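Why Does Bread Go Stale?

By Carolina Frade

Have you ever left a slice of bread out on the counter after breakfast and come back to it at suppertime? You pick it up, and it doesn't bend anymore. You bite it, and it's tough and crumbly and a little sad. Most people will tell you that the bread "dried out," and I believed that myself for years and years (I was quite grown up before I learned any better!). But there is more going on inside that slice, and you can find it out with nothing fancier than a loaf of bread and a grown-up to help with the toaster.

First, let's think about what bread is made of. A plain loaf starts with flour, water, yeast and a pinch of salt. Flour comes from wheat that has been ground up very fine, and most of what's in it is something called starch. Plants make starch to store up food for themselves, the way you might tuck a few crackers in your coat pocket for later. The starch sits in the flour in teeny tiny grains, much too small to see, and inside each grain the starch is folded up in neat, tight rows, like sweaters in a drawer.

Now the baker comes along, mixes in the water and puts the dough in a hot oven. As the dough warms up, the starch grains soak up water and swell, and those neat rows come all undone. It's as if somebody opened the sweater drawer and tossed everything up in the air! The starch is now floppy and tangled and full of water, and that is what makes the inside of fresh bread so soft and springy.

Then the bread comes out and cools down, and the starch starts tidying itself up again. Bit by bit, some of it goes back into rows. The rows are stiff, and they hold on to some of the water so that your tongue can't notice it as well. So the bread feels dry, even when much of the water is still in there. Scientists have a very long name for this, retrogradation, which you say like this: reh-tro-gruh-DAY-shun. Try saying it at the dinner table tonight and see who looks up.

People worked some of this out a long time ago. More than a hundred years ago, a scientist sealed up bread so that the water couldn't get away, and it went stale anyhow. I would love to have seen his face when he opened it up!

Where should you keep your bread?

You might guess that the refrigerator is best, because that's where we put so many things we want to keep fresh. With bread it's the other way around. Starch does its tidying fastest when it is cool but not frozen, so a loaf in the refrigerator gets stale sooner than a loaf in the bread box. The freezer is different. It's so cold in there that the starch can hardly move at all, and the bread stays very nearly as it was when you put it in.

Keeping it on the counter is fine for a day or two, wrapped up well. Do look it over before you eat it, and if you see any fuzzy spots of mold, the whole loaf goes in the trash.
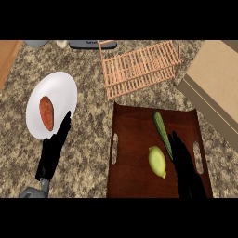 Page 6

Kitchen counters come in all kinds, by the way, and a speckled stone one like granite often feels cool when you lay your hand on it. My aunt liked to roll out her dough on hers.

Try it yourself: the toast trick

You will need 2 slices of stale bread (stale, with no mold) and a grown-up.

Leave one slice just as it is. Ask your grown-up to warm the other one in the toaster on the lowest setting, only until it's hot and before it turns brown. Let it cool for a moment, then give both slices a gentle squeeze. Which one is softer in the middle?

The heat shook those starch rows loose again, so the warm slice should feel a good deal more like fresh bread. Eat it soon, though! Once it cools all the way, the starch goes right back to its tidying, and it may end up even harder than it was before.

And if your bread is too far gone for toast, you can still make croutons, or bread pudding, or French toast, which soaks up the egg and milk better when the bread is a day old. That last one is my favorite, with plenty of cinnamon.

Next time: why do onions make us cry?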